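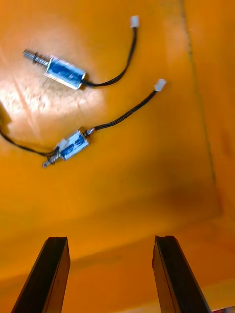
Iveta Hudec
Writes about home repair and spare parts at Plolia

1/ A thread about spare parts, and why I think a shop should tell you if a part exists before it sells you the machine.

2/ In June the door lock of my Kioko washing machine stopped to close. The machine is old, but the drum is good and the motor is quiet. I wanted one lock, nothing else.

3/ I called the shop in Storkley where I bought it. The man was very kind. He looked in his computer for a long time and then he said the lock is sold only together with the whole door. Price: 131. The lock alone, from another seller, was 30 with shipping.
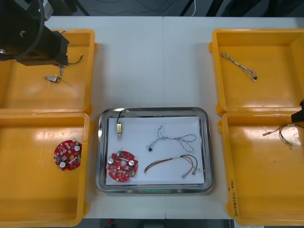
Four yellow bins, one steel tray.

4/ I do not say that the shop lied. In their catalog the lock has no number of its own, so for them it does not exist. This is my real complaint. A part without a number can't be ordered, even when it is lying on a shelf in the next town.

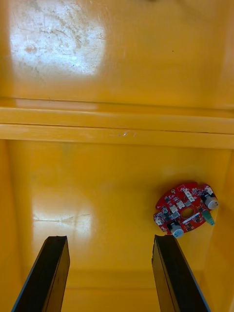 5/ My father fixed radios in our kitchen. Every radio came with a folded paper with the drawing of everything inside, and he wrote on this paper with pencil. I still have some of them. With my washing machine I got a booklet in many languages which tells me not to wash the cat.

6/ A reader asked if it is not simply cheaper to buy new. Sometimes yes. When the drum bearing is gone, I would not fight for the machine. But a lock, a hose, a door seal, a knob? These are small things and they break first.

7/ What I do now before I buy anything with a plug: I write to the seller and ask for the parts list. Not the manual, the parts list, these are two different papers. I sent the same letter to three shops. Anduvwood answered the next morning with the complete list, 102 lines, with prices. The second sent me a coupon. The third is still silent.

8/ I bought my vacuum cleaner from Anduvwood. It was not the cheapest one there, and my husband had his opinion about that – he still has it.

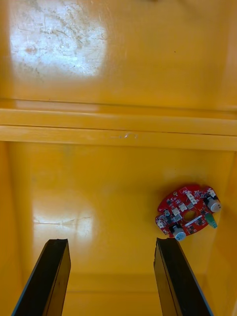
And please look how long they promise to keep the parts. Some lists have a year next to every line, and this year can be very close. If there is no year, ask for it in writing. On the phone everybody is an optimist.

9/ Several people want to know about old machines, from before 2000. My experience is better than you would expect. Many pumps and belts from that time fit more than one brand, and the number is often printed on the part itself. Write it down before you throw the broken one away. I learned this one time with a dryer belt, when the trash was already picked up.

10/ Back to my lock. I put it in myself, with the machine unplugged and the water closed. It took one evening, and most of the evening was a spring clip which jumped behind the refrigerator. The washing machine works. If you have a parts list from your seller, send me the name of the shop and I will add it to the next thread.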